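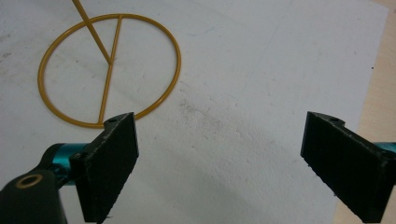
Search this site... Go

How Do You Make Wire?

I have a drawer at home that is full of bits of wire. Twist ties, old coat hangers, guitar strings, a spring from a pen I took apart (sorry, pen). My brother Ehsan Orakzai calls it the spaghetti drawer, and that got me wondering. Spaghetti gets squeezed out through little holes. Is wire made like that?

Nope! Wire gets pulled. And I think the pulling is the best part.

Start with something fat

Wire begins as a thick metal rod. It could be steel, copper, aluminum, even gold if you're feeling fancy. The rod was squashed between heavy rollers while it was glowing hot, over and over, until it came out long and skinny-ish. It's still much too thick to be a paper clip, though.

I went to see this at a little wire works in Trostley one Thursday, and the rods there arrive in giant coils that are taller than me. I asked if I could climb in one. I could not.

Now pull!

To make the rod thinner, you need a die. I don't mean the kind you roll in a board game! A wire die is a very hard block with a smooth hole in it, shaped like a funnel. The hole is a tiny bit smaller than the rod.

First you make the end of the rod pointy so it pokes through. Then a machine grabs the point and pulls, and pulls, and pulls. The rod has to squeeze down to fit through the hole, so it comes out thinner. It comes out longer too! The metal doesn't disappear, it just gets stretched out, like when you roll a lump of clay into a snake.

One hole isn't enough. If you tried to go from fat to skinny in one giant pull, the wire would snap. So it goes through one die, then a smaller one, then a smaller one again. For really fine wire the die can be made with a diamond, because a diamond takes a very long time to wear out.

All that rubbing makes heat, so there's something slippery in there to help. It might be oil, or a powder a lot like dry soap. The whole place smelled like a laundry room with a bicycle in it.

Why doesn't it just break?

Metal is made of atoms, which are bits far too small to see. In a metal they're stacked in neat rows, and the rows can slide past each other without letting go. A word for stuff you can pull into a wire is "ductile" (say DUCK-tull). Copper is ductile. A cookie isn't. Go ahead and try pulling a cookie into a wire, I'll wait.

But here's a funny thing. The more you pull and bend metal, the stiffer it gets, because the rows get all tangled up. To make it soft again you can heat it, and that's called annealing. Then you can go back to pulling.

Bend it into something

Once you have wire, you can bend it into nearly anything. A coat hanger is one long piece with a twist at the top. A ring is a piece bent around until its ends meet, and then they can be joined with heat, which is called welding. Add a straight bar across and the ring is harder to squash. Lots of wire things get a coat of paint or plastic as well, partly to look nice and partly to keep steel from rusting.

Try it

Ask a grown-up for a pipe cleaner. Bend it 90 degrees, straighten it, and look closely at the spot. Is it perfectly straight? I bet there's a little bump left. Mine always has one. Watch the ends, they're pokey!

Comments (3)

Kravets: My class made rings out of pipe cleaners and mine rolled off the desk.

Jonberg: can you make wire out of chocolate

Lirkeck: We tried the cookie. There are crumbs in the rug. Please do springs next!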